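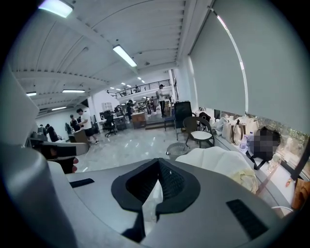
The windowsill problem

Every shared workspace has a place where things get put down. It is seldom the place anyone planned. At Maldonado, a former showroom converted into open-plan offices, it is the long counter under the windows, where by mid-morning the shopping bags, water bottles and rucksacks have settled in for the day.

Natalia Ochoa manages the building. When the conversion was finished, the ground floor had a pale polished floor, a ribbed white ceiling, an upper level with a metal railing and almost nowhere to hang a coat. The budget for storage had been cut to pay for lighting.

"We had 82 people signed up and one cupboard," she says. "The cupboard had the boiler in it."

People found their own answers. A sill at waist height is a good shelf, and the light is pleasant there even with the blinds down. The trouble is that bags attract bags. Once a few paper carriers are lined up, the next person adds theirs, and somebody's lunch ends up at the back until January.

Lockers were the obvious fix, and Ochoa did get a price for them. It came to 4,000 pounds, with fitting extra. She bought hooks and a rail from a local joiner instead, for 565 pounds, and had them put up near the entrance. They are used mostly by visitors.

Eliseo Huerta, who designs interiors for small firms under the name Bellano, thinks this is normal. In his view people will walk a long way to a meeting and no distance at all to put a bag down. They want it where they can see it.

His advice is to start with the chairs. A handbag on the back of a chair is safe, close and off the floor, so he looks for frames that won't tip when loaded. Wicker armchairs do well, he says - they are wide and low, and a strap will stay where it is put. Mesh office chairs are less good, as anything heavy pulls them round.

He also likes a bin within reach of every group of seats, and loose covers on anything soft. White covers look impractical, but they can be taken off and washed hot, and a spare set is far cheaper than upholstery. Creases are the price. Ochoa keeps her spares folded in a box upstairs and does the changeover herself, usually before eight in the morning. 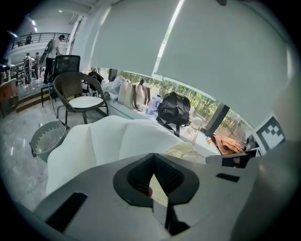

What to do with a sill

If the sill is going to be used anyway, Huerta suggests planning for it. Leave a clear stretch at each end so the blinds can be reached. Keep cables off it. Anything under 400 millimetres deep will hold a bag only if it is pushed right back against the glass, so measure before deciding.

Ochoa has settled on a rule that the sill is cleared at six every evening. Whatever is left goes into a crate by the stairs. So far the crate has produced eleven umbrellas, one good scarf and a bread knife, and the scarf has been claimed twice.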